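Unit 3: Inside the Desktop Tower
Course handout, PC Hardware and Service
Instructor: Hashini Khondokar
Lab support: Thu Tôn

Reading before lab: the chapter on form factors and the chapter on power distribution. Bring the worksheet from Unit 2.

3.1 Working position

Lay the tower on its side with the open face up. Shut down, switch off at the supply, pull the mains cord, then hold the power button for a few seconds to drain residual charge. Clip the wrist strap to bare metal on the chassis. Painted surfaces do not give a reliable ground.

Screws go in the tray in the order they come out. Drive screws and case screws often differ in thread and are not interchangeable.

3.2 Major assemblies

The motherboard carries the processor socket, the memory slots, the expansion slots and the storage ports. The processor is held by a metal retention bracket closed with a wire lever. To open it, press the lever down, move it outward past its catch and raise it fully before lifting the bracket. Do not touch the socket contacts.

Memory modules are keyed by a notch. Open the end clips, align the notch, and press evenly until the clips close. A module that is seated at one end only is a common cause of a failed start.

Expansion cards stand at a right angle to the board. Remove the bracket screw first, release the slot latch if one is fitted, and draw the card straight out.
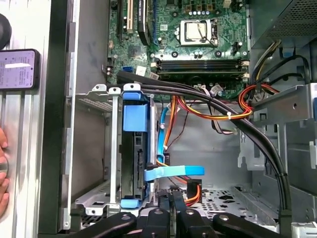

The power supply converts mains voltage to the DC rails used by the board and drives. In the standard color code, yellow is +12 V, red is +5 V, orange is +3.3 V and black is ground. Some makers depart from the code — check the label on the unit before measuring. For the power budget exercise, assume a supply rated at 600 W.

3.3 Drives and cabling

A SATA hard drive needs two connections: a narrow data cable to the board and a wider power cable from the supply. Both connectors are L-shaped and fit one way only. Pull on the connector body, never on the cable.

Drives may be mounted flat or on edge. Either is acceptable as long as the drive is fixed firmly and air can pass it. Plastic drive brackets usually release by squeezing or by a tab; look for the tab before applying force.

Route cables clear of fans and tie them where they cross open space. Leave enough slack to unplug each connector without cutting the tie.

3.4 Lab task

Work in pairs. Identify each assembly in 3.2, sketch the cable paths, then remove and refit one memory module and the hard drive. Record the connector type at both ends of every cable you disconnect. Have your sketch initialed before refitting.

Worksheet questions 1 to 5 are due at the end of the session. Question 6 (power budget) is due with Unit 4.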